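Workshop notebook, January, started 7:40 in the morning with the kettle on

Glaze tests again. I know I said I'd leave the white alone until spring but I opened the kiln before breakfast and got cross, so here we are.

Batch 16 of the Kisimley white came out pinholed again. Not all over, which would almost be easier to deal with, but in a band a finger wide just below the rim, and then hardly anything lower down, and then a few lonely ones near the foot. The tiles from the same bucket are lovely! Smooth as an egg, a bit buttery where it pooled. So the glaze can do it, it just won't do it on a thrown pot, and I've been walking round with that in my head all morning.

What I changed since 15: sieved twice through the fine mesh (once last time), let the bucket sit two nights, and thinned it a touch. The dip was a count of three, same as always. Bisque was from the load before the holidays, the one where I was in a hurry and pushed the early part of the firing. I'd forgotten that until I went back through these pages, and now I'm suspicious of it. Remedios has been saying for months that I bisque too fast with the Bremach clay. It's got a fair bit of stuff in it that wants to burn off slowly, and if it doesn't get out in the bisque it comes out through the glaze instead, right when the glaze is trying to lie down. She wrote "SLOW DOWN" in the margin of the October pages, underlined, and I drew a snail next to it and carried on as before. Sorry, Remedios.

But then why are the tiles fine? They were in the same bisque. They're thinner, I suppose, and they were on the top shelf with more air round them. The pots were nested, rims inside feet, three deep in places (greedy packing, I wanted it all in one go). Rims inside feet! And the bad band is just below the rim. I wrote that sentence and then got up and looked at the pots again, and yes, I think the band is about where one sat inside the next. I'd like it to be that. It would be so easy to fix.

9:15. Mixed a fresh small bucket so I'm not blaming the old one for everything. 3,247 grams dry, which is a silly number, but I was using up the end of the feldspar sack and scaled the rest to suit. Sheet is taped inside the cupboard door if anybody wants to check my sums. Please do check them. I once doubled the whiting and only noticed when the whole shelf came out looking like a bathroom sink in a bad motel.

Water went in slowly this time, powder on top and left to slake by itself, no stirring for half an hour. I'm bad at waiting, so I wedged clay for the next lot and cut handles. The handles are too fat. I always make them too fat when I'm thinking about something else.

Weighed the bucket sample the way Tharun showed me, the measuring jug and the kitchen scale. A hundred milliliters came to 139 grams, a hair thinner than the last bucket. I'd been going by how it ran off my finger up to now, and my finger is apparently an optimist. Going to keep this number and stop fiddling.

11:30. Small disaster with the wax. Left the lid off the wax resist and it skinned over, so four feet got lumpy wax and I had to scrape them and start again. You can't really scrape it all off, it soaks in, so those four are going back through bisque. Note for the label on the jar: LID.

Thought a lot about the top temperature while scraping. The Lalodard kiln runs hotter at the bottom and it always has, the cones lean like drunks down there while the top ones are barely nodding. I'd been putting this white in the middle and hoping. If the pinholes near the foot are from overfiring and the band near the rim is from the nesting, then that's two different problems wearing the same coat, and I've been trying to cure both with a sieve.

So, plan for 17:
Slow bisque, with a long hold in the middle of it, nothing nested. Yes, this means two loads. Yes, I'll moan about it.
Half the cups from that, half from the hurried bisque, same bucket, same dip.
Cones on every shelf, and write down which pot sat where BEFORE lighting it (I drew the last map from memory and two of the mugs can't both have been in the back corner).
A soak at the end of the glaze firing, ten minutes to start with. I don't want to lose the buttery look, so no heroics.

Tested the one decent mug from 16 with lemon juice overnight and there's no dulling where the slice sat. The pinholes are ugly but the surface is sound. I'd still not sell it. I'll drink from it, though, and I'm doing so now - the rim is nice on the lip, a bit thinner than my usual, and the coffee tastes fine.

Kpodo order is still pencilled for the end of next month, plain white, small. I'd like to send them something I don't have to turn toward the wall. 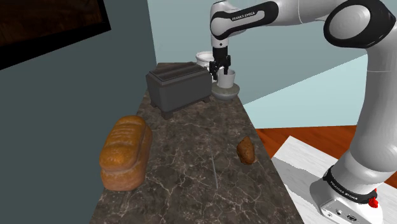

Tharun Pillai wrote underneath that he'd unnest the bisque and leave the soak out this round, because if both change at once and 17 comes out clean I won't know which one to thank, and he'd put two of the hurried cups on the bottom shelf so the foot pinholes get a fair test as well.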